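Carpet next to hard floor: notes from a conversation with a flooring estimator

The estimator at Hirov has spent nine years pricing and inspecting floors in workrooms, small offices and the kind of shared space that is partly both. Most of the job, she says, is edges. "The middle of a floor is easy. You measure it, you order it, it goes down. The calls I get later are from the perimeter and from wherever one material stops and another one starts."

We met in August at the Lindemann building, where Hirov had quoted for 200 square meters of replacement flooring on the upper level. The client wanted carpet for sound and a hard surface where things would be rolled, washed down or dragged. She regards this as a normal request and a frequent source of trouble, mostly on account of height.

"A carpet tile with a backing can be three times as thick as sheet vinyl," she says. "If the slab is flat and you do nothing, you have a step. People stop seeing it after a week, but a cart wheel finds it every time." Her own limit for an unfinished difference is 2 millimeters. Past that she asks for a reducer strip, or for leveling compound under the thinner material, feathered back far enough that the slope can't be felt underfoot. The compound costs more and adds a day for curing. She prefers it anyway, and says clients usually take the strip.

Moisture comes second. She tests the slab before quoting adhesive and will not accept a reading taken by someone else. At Lindemann the readings near the north wall were high enough that she changed the specification to a Zerner release adhesive, which lets single tiles be lifted and put back. "It was the right product for the wrong reason," she says. "I wanted it for the moisture. The client wanted it so they could swap out stains."
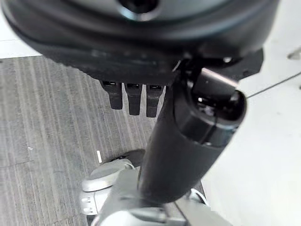

Color gets less of her time than clients expect, and she tends to bring it up last. Her standard recommendation for a workroom is a mid-gray, solution-dyed, with some variation in the yarn. Gray carpet with white floor in the same view is a pairing she is asked for often, and her reservations are all on the white side. "The gray will carry dust, lint, a bit of graphite, and you won't see it from standing height. White shows all of it. It also throws light back up at whatever is above it, so anything black and glossy picks up reflections." Where the hard area has to be light, she suggests a warm off-white with a low sheen, and a written cleaning schedule before the contract is signed.

On carpet construction she is brief. Loop pile, low, dense, no cut pile anywhere with casters. She has used a Namum loop tile on several jobs and has only one complaint about it, which is that the arrows on the backing are printed faintly and are hard to read under work lights. Installers who lose track of direction end up with a checkerboard that appears only in the afternoon, with the sun coming in low. "You can't argue with it. You pick up the tiles and turn them."

Asked what she would change in the way these floors are bought, she names the drawings. Floor plans tend to show the line between two materials without saying which trade owns it. At Lindemann two contractors had each assumed the other was supplying the transition strip, and neither had priced it. She now draws the line herself, marks the finished height on both sides and sends it back for a signature.

"It takes around an hour," she says. "Then I put it in the folder with the moisture readings."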